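Home Training Recovery Gear Contact
3 min read

How to foam roll your calves after a long run

I ran the Follton loop last June and could barely get down the stairs the next morning. My calves were like rope! Rolling them has made such a difference to how my legs feel (my pace, sadly, is the same) and it takes 6 minutes.

Sit on the floor with your legs out and put the roller under one ankle. Cross the other leg on top if you want more pressure, or leave it down if you're sore. Lift your hips a little and roll slowly up toward the knee, stopping short of the joint. 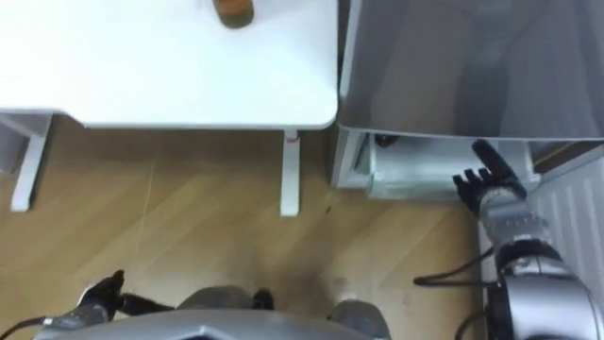 When you hit a tender spot, stay there for 30 seconds and point and flex your foot. Breathe! Then turn your toes in and do the inner side, turn them out and do the outer side, and swap legs.

I use a Gatuson roller, medium firm. Go softer if you're new to it. Sharp pain, swelling or numbness means stop and call your doctor.

Comments

Zika: Tried this after hill repeats and the toe pointing part is amazing, I'd always skipped it.

Mösli: Can I do it before a run too?

Author: Sure, just keep it short and light, then walk for a bit before you start!

trailsnail453: ow. but good ow

Previous Next Back to top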